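Halliveck Weekender – Ticketing and Entry Help
Ticket: Wristband registered but day two shows as "not valid"
Status: Solved
Opened by: Tshepo Mkhize
Area: Wristbands and top-up
Last updated: August 2021

Original report

I bought a two-day wristband in the second release and registered it the same evening. The account page lists the wristband under my name with the right order attached. Saturday has a green mark next to it. Sunday has a gray one, and when I tap it I get "Entry not valid for this date."

The order confirmation says "Weekender, both days, Prurnden Stage and Warehouse included." I paid the full price for it. My friend bought hers in the same order and both of her days are green.

Things I have tried:
Logged out and back in.
Removed the wristband and registered it again. The second time it took a few minutes before anything showed up.
Used a laptop instead of my phone.

I also have 50 dollars of bar credit on the wristband and would like to know that it won't disappear if you have to change something.

Reply from support

Thanks for the detail. Please send the last four characters of the code on the inside of the band and tell us whether the order was placed through our own shop or through Starkbridge.

Reply from Tshepo Mkhize

It was Starkbridge. Code sent by private message.

Reply from support

We found it. Starkbridge sends us its orders in batches, and one batch from the second release was loaded with the Saturday-only product code. Wristbands 2000 through 4000 were checked this morning and 42 of them have the wrong code. Yours is one. Your friend's was registered after the batch had been reloaded, so hers picked up the right code.

We have corrected the order on our side. The account page keeps an old copy, so please do the following:

1. Open your account page and choose Wristbands.
2. Tap Refresh at the bottom of the list. Do not remove the wristband again.
3. Wait up to 50 minutes, then reload the page.
4. Check that both days are green and that the Sunday line says "Prurnden Stage and Warehouse."

Your bar credit is stored separately from the entry rights and isn't touched by the change.

Reply from Tshepo Mkhize

Both days are green now. The Sunday line only says "Prurnden Stage" though. The live modular set I want to see is in the Warehouse, and the timetable has it right before the closing DJ.

Reply from support

That is a display fault in the app. The line is too long for some phones and drops the last words. The gate scanners read the full entry. We scanned your code on a test unit set to Sunday and it opened both rooms. A fix for the text is with Hendricks, who build the app, and is planned for the November release.

Reply from Tshepo Mkhize

OK, good enough for me. The credit is still there too. You can close this.
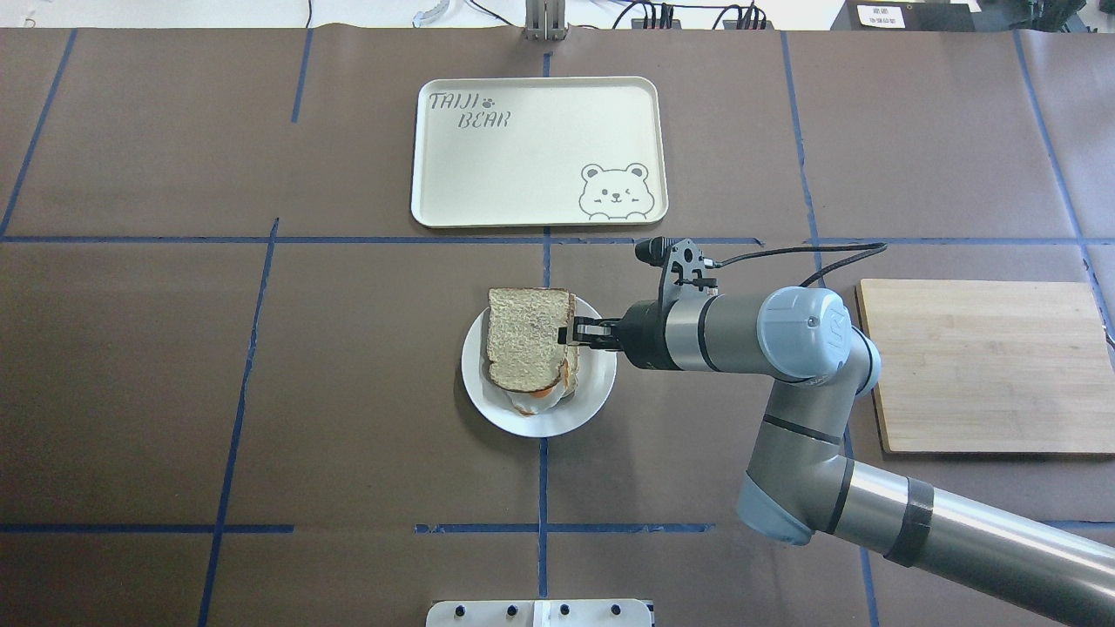

Can I move my Sunday entry to another person and keep Saturday for myself?

A two-day wristband can't be split. Both days are tied to one band, and the band is closed at the first gate. You can transfer the whole wristband from the account page until it has been scanned for the first time.

Notes added by support after closing

All bands in the affected batch have been corrected. Holders who had not yet registered will see the right days straight away and don't need to refresh.

If a day is still gray after the refresh, open a new ticket under Wristbands and top-up and include the Starkbridge order number. Screenshots help, but crop out the full band code first – replies here are public.

At the gate, the help desk is to the left of the main entrance and opens one hour before doors. Bring the order confirmation and the ID used for the purchase.

Replies to this ticket are turned off.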